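Lirdale firm opens orders for two-arm sorting table

LIRDALE, January 2, 2023 – Tarawneh, a small maker of automation equipment in Lirdale, has started to take orders for a work table with two robot arms which is intended for sorting plastic packaging. The product is called Hovport and is offered as a complete kit, or as a service with a monthly payment.

The company says the kit is made for small recycling centers, for which a full sorting line is too big and too expensive. Such places often receive mixed bottles and trays in bags, and the staff must separate them by hand. With Hovport, one worker empties a bag on the table and the arms put the chosen items in a bin.

The first customer is the recycling center in Broritport, where the table was tested during the autumn. According to the center, it is now in use for clear bottles only. The other packaging stays on the table and is taken away by the staff at the end of each round. The center wants to add a second type of plastic in February, when the next version of the software is expected.

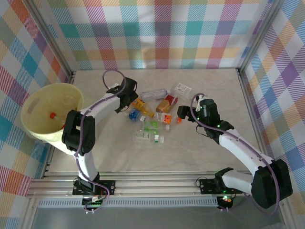 The two arms of the Hovport table over a group of bottles and other packaging, with the round bin at the left.

Both arms stand at the front edge of the table, on mounting plates which are fixed to aluminum rails. The electronics are placed below the rails, and Tarawneh says that a technician can change a module without removing the arm. Patterned panels stand on three sides of the work area. The buyer may order them in plain gray too, but the company recommends the colored ones for the first setup.

During the test in Broritport, the table was given 1000 items in mixed order. The arms moved 785 of them correctly without help. The rest had to be handled by a worker, and most of these were flat trays or bottles which were pressed together very strongly. The center also reports that small loose caps are still difficult for the grippers, and that a very full table makes the work slower.

The noise is low enough that people can speak normally next to it, the center says. On the other hand, the staff had wished for a larger bin, because the present one must be emptied many times in a shift. Tarawneh answers that a bigger model is being prepared, but gives no date for it.

A training of two days is included in both offers. Customers who choose the service also get remote support and a new set of gripper fingers every six months. The first series is limited to 40 tables. Delivery time is at present 74 days from the order, and the company delivers only inside the region until the summer. Prices are given on request.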